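Tostamdale Extends Kitchen Table Grants to Marras District

2022-03-17

The Tostamdale Office of Community Services will extend its Kitchen Table grants to households in the Marras district, following a vote by the town council in February. The program helps residents on low incomes replace basic cooking and dining items after a move, a fire or a flood.

Each approved household will receive a voucher worth $200, which may be spent at any participating store in Tostamdale or Marras. Vouchers cover plates, bowls, pots, pans and small appliances. Furniture is not included – residents who need beds or tables should continue to apply through the housing desk on Terik Street.

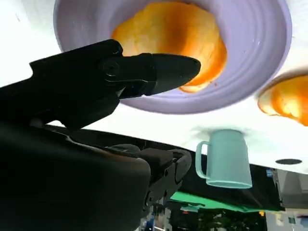 A lavender bowl on a white tabletop.

"Families leaving temporary housing often have a signed lease and very little to cook with," said Citlali Gallegos, director of the Office of Community Services. "The council has agreed that Marras residents should have the same support as those in the town center."

The office expects to receive some 200 applications from the district in the first year. Eleven stores have agreed to accept the vouchers, and further businesses may register at any time.

Applications will be reviewed by Braulio Camacho and Jianguo Fu of the grants section. Applicants must show proof of address and a statement of income. Forms are available at the Marras branch library and at the front counter of Town Hall, and decisions will be mailed within 2 weeks.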